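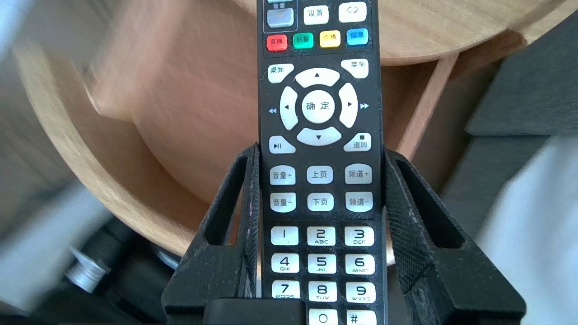
TV remote with the red, green, yellow and blue buttons.

Section 3: Putting up the net and getting the mat level

Okay, you've got the boxes open and you've checked the parts against the list in Section 2. Now for the fun bit! I put up my own Pelkonen net in a one-car garage, took it down when we moved, and put it up again in the new place, so everything in this section comes from doing it twice (and getting a fair amount of it wrong the first time).

Give yourself an evening. The frame goes quickly, the netting is slow, and the mat takes longer than you'd think a mat could take.

What you need within reach

The frame poles, all of them, with the push-button ends facing the same way
The corner joints (the ones with the orange dot go at the top)
The main net and the smaller baffle net that hangs behind it
The bag of 50 bungee ties
The Satex mat and its rubber base tiles
A tape measure, a level and a stepladder
A roll of painter's tape
Your longest club, which is probably the driver

Before you start: the ceiling check

Please do this first. I know you want to get the poles out. I did too.

1. Stand where you plan to hit from and put a piece of painter's tape on the floor between your feet.

2. Take your driver back very slowly, all the way to the top, and hold it there. Have someone watch the clubhead and tell you how much room there is above it. If you're alone, prop your phone against something and film it.

3. Now go slowly through to the finish. Most people only check the backswing, but my own club gets highest on the way through, and there's a little dent in the old garage ceiling that proves it.

4. Do the same thing side to side. Watch for shelves, garage door tracks and the cord hanging from the opener.

5. If you have any doubt at all, set up for irons only. You can still get a ton of good practice with a 7-iron.

CAUTION: The mat and tiles lift you up. Do the check again once the mat is down, standing on it in the shoes you'll be wearing.

Building the frame

1. Lay out the base in a U shape on the floor, with the open side facing you. Press the buttons in and slide each joint until it clicks. If it doesn't click, twist the pole a little until the button finds its hole.

2. Build the top the same way, flat on the floor, right inside the base. It looks cramped but it saves you walking it across the room later.

3. Put the four uprights into the base joints. Leave them a bit wobbly, they need some play for the next step.

4. Lift the top onto the uprights, back corners first. This is so much easier with two people. With one, do a back corner, walk around, do the other back corner, and then tip the front up. The stepladder helps.

5. Go around and push every joint home. Then go around again. There's always one.

6. Measure corner to corner across the base, both ways. The two numbers should match. If they don't, nudge a back corner with your foot until they do, because a crooked frame makes a crooked net and you'll be looking at it every time you swing.

NOTE: The frame needs to stand 29 inches clear of the wall behind it. I tried it closer to save space and the ball pushed the net right into the drywall. The baffle catches a lot, but it needs somewhere to go.

Hanging the net

1. Find the long side of the main net with the white stitched edge. That's the top. Lay the whole thing on the floor in front of the frame with the white edge nearest the poles.

2. Start in the middle of the top rear pole. Loop a bungee tie through the netting, around the pole and back over its own ball. Work out to the left corner, then come back and work out to the right.

3. Space the ties one hand apart. You'll use most of the bag, and the leftovers are spares (keep them, the ties are the first thing to wear out).

4. Do the sides next, from the top down. Leave the bottom edge free for now.

5. Step back and look at the middle of the net. You want a belly in it, like a bedsheet on a clothesline with hardly any wind. If it's tight like a drum, the ball is coming straight back at you. Move the side ties forward a little until it sags.

6. Hang the baffle from the second row of hooks, behind the main net. It hangs loose from the top only. Don't tie the sides.

7. Let the bottom of the main net pool on the floor toward you. That extra fabric catches the balls as they drop, and it stops them from rolling back under your feet.

CAUTION: Never hit into the net with only the baffle up, or only the main net up. They work as a pair.

CAUTION: Foam balls for your first session. Once you've seen how the net takes them, move up to real ones, starting with a wedge at half speed.

Laying the tiles and the mat

Garage floors slope. They're supposed to, so water runs out under the door, and it means the ball will be a touch above or below your feet unless you fix it. I spent a whole January wondering why I was hooking everything!

1. Put the rubber tiles together face down first, on the flattest piece of floor you have, so the tabs seat properly. Then flip the whole thing.

2. Slide it to where you want it. The front edge of the tiles should be a full club length from the hanging net, and I like a bit more.

3. Lay the level across the tiles, once pointing at the net and once along the line between your feet. Slip the thin shims under the low side until the bubble sits in the middle both ways.

4. Set the Satex mat on top with the hitting strip on the ball side. Righties, that's the strip away from you as you stand with the net to your left. Lefties, spin the mat around.

5. Stand on it and bounce a little. If anything rocks, pull it up and move the shims. Folding a piece of cardboard in there works for a day and then it goes flat.

6. Trace the corners of the tiles with painter's tape. If you have to move it all for the car, you'll be glad you did.

NOTE: The mat smells like new tires when you unroll it. Leave the garage door open overnight if you can. Mine took a good while to fade and my family had opinions.

Setting the Nekum unit on the floor

You'll pair it and set your clubs up in Section 4. For now we're just finding it a home.

1. Put the Nekum behind the ball, on the line from the net through the hitting strip. The little arrow on its top points at the net.

2. Flip out the back foot and use the same shims if it needs them. It should sit at the height of the mat, so don't leave it down on the bare floor.

3. Run the charging cable along the wall, never across the mat. A foot catches it in the middle of a swing and you lose your balance, and maybe the unit.

4. Turn it on and wait for the steady green light. If it blinks amber, it thinks it's tilted, so go back to step 2.

5. Hit three easy wedges. You only want to see that it beeps after each one. Don't worry about the numbers yet, they'll be nonsense until you've done the next section.

If something isn't right

The ball comes back past you. The net's too tight. Loosen the sides first, then the top.

The ball hits the wall. Check that the baffle is hanging free and hasn't bunched up on one side. Then check your distance from the wall.

The frame walks forward as you hit. Put a sandbag on each back corner. I use the Clavelano ones with the handle, but anything heavy and soft will do. No bricks, please. A ball off a brick goes anywhere it likes.

The hitting strip feels dead on one side. Pull it out and turn it end for end. You can do that once before you need a new one.

The Nekum misses shots. It's usually the light. Turn off any lamp that shines right at the front of it and try again.

Looking after it

Check the ties every 500 balls or so I used to tell people, but I've come to like a simpler habit: run your hand along the top row before each session and swap any tie that feels slack or cracked. Turn the net over, top to bottom, after 18 months of regular use so the ball starts hitting a fresh patch. Look for broken strands where your driver goes, and if you can get a finger through a hole, stop using that net and order a new panel.

Vacuum the mat with the brush up. If you use real tees, pick out the broken bits before they work their way into the foam.

Next up is Section 4, pairing the Nekum and entering your clubs. Keep the unit plugged in while you read it, the first update needs a full battery.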